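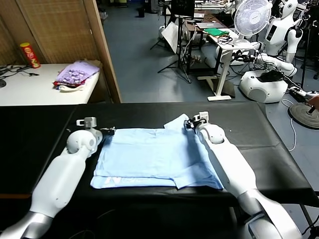 Pinces aux deux coins supérieurs du vêtement bleu clair, sur table noire.

Projet Saltance : reprise des coins dans le pliage à deux bras
Rapport de projet étudiant — Université de Drokembridge
Temps de lecture : 4 min
Partages : 30 | Commentaires : 2

Le projet Saltance porte sur la fin du pliage d'un vêtement, quand la pièce a déjà une forme à peu près rectangulaire et qu'il reste à saisir les coins pour aligner les bords. Le groupe précédent avait travaillé sur le premier pli et s'était arrêté là. Nous avons repris son code, son format d'enregistrement et la même table.

La difficulté est connue : une fois le tissu plié, plusieurs couches se superposent au coin et la pince doit les prendre ensemble. Si elle n'en prend qu'une, le pli s'ouvre. Si elle descend trop bas, elle appuie sur la table et entraîne le revêtement avec le tissu.

Nous avons comparé deux politiques apprises par imitation. La première, appelée Prindwood dans nos fichiers, commande les deux bras à partir d'une seule séquence d'actions. La seconde traite chaque bras séparément et ne partage que l'image de la caméra de tête. Les deux ont été entraînées sur les mêmes 61 démonstrations, enregistrées par téléopération au mois de décembre.
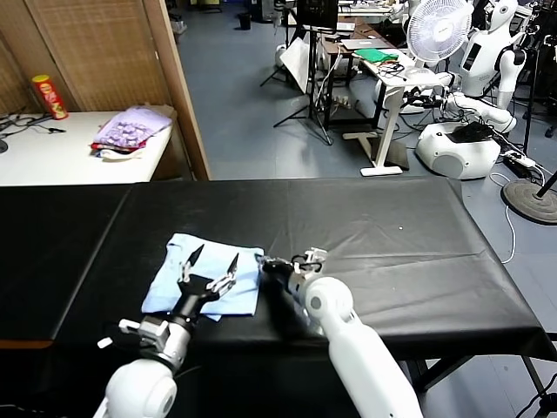
Par le groupe Saltance, atelier Chong

Chaque démonstration commence avec le vêtement déjà plié et posé à plat. Sa position sur la table change d'un enregistrement à l'autre, son orientation aussi. L'opérateur ouvre les pinces au-dessus du tissu, descend, ferme, soulève légèrement, puis repose. Nous n'avons pas retiré les démonstrations hésitantes du jeu de données, sauf celles où un bras s'était mis en sécurité.

Les essais ont suivi le même protocole, avec 30 essais par politique. Un essai est compté comme réussi si les deux coins sont tenus par toutes leurs couches au moment où les pinces remontent. L'alignement final des bords est noté à part.

La politique commune aux deux bras réussit plus souvent. L'écart vient surtout du moment de la fermeture : avec les bras séparés, une pince se ferme et commence à tirer alors que l'autre est encore en approche, et le coin libre se déplace. Ce comportement apparaît même quand la position de départ est proche de celles des démonstrations. Avec Prindwood, les fermetures sont presque simultanées et le tissu glisse peu.

Les échecs de Prindwood sont d'un autre type. La pince descend au bon endroit mais ne prend que la couche supérieure — le reste du coin demeure sur la table et la politique continue comme si la prise était bonne. Nous avons essayé d'ajouter l'ouverture mesurée des doigts aux entrées du réseau. L'effet est faible, la différence d'épaisseur étant du même ordre que le bruit de mesure.

Reste à faire : tester d'autres tissus, plus épais, et enregistrer des démonstrations de rattrapage où l'opérateur rouvre la pince et recommence. Le script de conversion des enregistrements est documenté dans le dépôt du projet, avec les paramètres d'entraînement.

© Atelier Chong, Drokembridge — Contact — Mentions légales — Haut de page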